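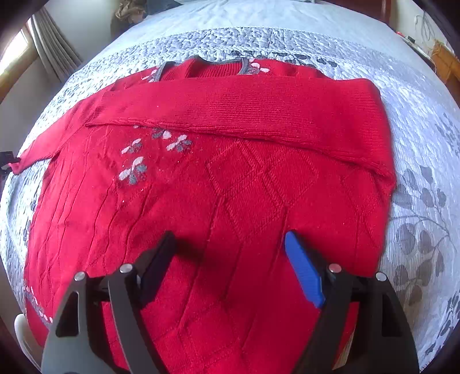 Red floral knit on the bed, first sleeve across the chest, second still out to the left.

Thursday, started 14:10

Garment care bench, folding trials for the Puvach storage boxes. Continued from the June sheet. Today only the red sweater, because it is the worst case in the set: wide sleeves, a wide squared neckline with dark grey trim, and flowers at the neck and over the chest. The plain knits all went into the box last week without trouble and their numbers are already in the table.

Surface. Bed, on top of the quilt. Stanisława objected to this in the margin of the last entry and wanted everything on the cutting table. I kept the bed because that is where people fold sweaters, and the instruction card has to work there. Known drawback: the quilt grips the knit. A sleeve pulled sideways drags the body with it by a finger's width or so, and the side seam then has to be straightened by hand. On the table the same pull moves only the sleeve.

Orientation. Front up, neckline away from me, hem toward me. I tried front down first, as on the old Flellesmont card, and gave it up after two attempts. With the front down the flowers press into the quilting and the body will not lie flat over them.

Sequence as worked today:

Lay out, smooth from the neck to the hem with the flat of the hand. Do not pull at the hem ribbing.
Sleeve on the right goes straight across the upper chest, fold at the shoulder, ribbed end close to the opposite shoulder.
Sleeve on the left brought over by the cuff, laid on top of the first one, slightly lower.
Sides in by a quarter each, hem up to the underarm, then once more to the neck.

The step that needs work is the second. The sleeve is wide and its lower edge rolls when it comes across. Left alone, that roll becomes a ridge under the second sleeve, and the finished packet rocks on the shelf. Pressing the roll flat with the palm holds for a minute or two and then it comes back. Laying the sleeve higher, so that it partly covers the neck opening, gives a flatter chest but a thick top edge. I did it both ways and prefer the higher position. The thick edge can be turned to the back of the box.

Handling the left sleeve: pick it up at the very end of the cuff and keep it low on the way over. If it is lifted high the weight of the wide part stretches the narrow part. I measured the cuff before and after a high lift and got a difference of 2 mm, which relaxed overnight on the previous sample. Small, but this is a garment that will be folded every week of the season.

Flowers. The upper ones sit beside the neck trim on both sides and are clear of every fold line. The ones on the chest are the problem. The top one ends up partly under the first sleeve whatever I do. The largest, lower down, is close to where the side fold falls. Moved the side fold outward by a thumb's width to miss it. Packet comes out wider than the card says, still inside the Puvach box with the lid closed.

Weights and loads. Press test with the lid on, 1,580 g on top, left for 60 minutes. No visible crease across the flowers with the moved fold line. With the original fold line there was a soft crease through one petal, gone after steaming. Ryota wants the test repeated at 2,000 g because that is nearer to a full stack of boxes. Agreed, next session.

Steaming was done with the Sani hand unit from the back only. Do not steam the neck trim. It is firmer than the body and holds the squared shape by itself, and the sample we steamed in spring went wavy along one side.

Time per fold, excluding layout: slow at first, almost a minute, then quicker once I stopped correcting the roll. Not worth a figure yet. Will time it properly when the sequence is fixed.

Changes to the instruction card:

Replace "fold sleeves to center" with "lay sleeves across chest, one over the other." The center version only works on narrow sleeves.
Add a line on holding the cuff low.
Move the side fold line in the drawing. Stanisława has the file.
Delete the tissue paper step for this size. I tried one sheet between the sleeves and it slid out at the hem fold each time.

Open points. The Bravex divider is too short for the wider packet and leans. Either order the next height up or leave the divider out for floral knits. Ryota to check what is in the drawer before we order anything. Also unclear whether the quilt should be specified on the card at all, or just "a flat bed." I would test once on the smooth sheet with the quilt pulled off and see how much of the dragging goes away.

Stopped 16:40. Sweater left folded in box 2, lid off.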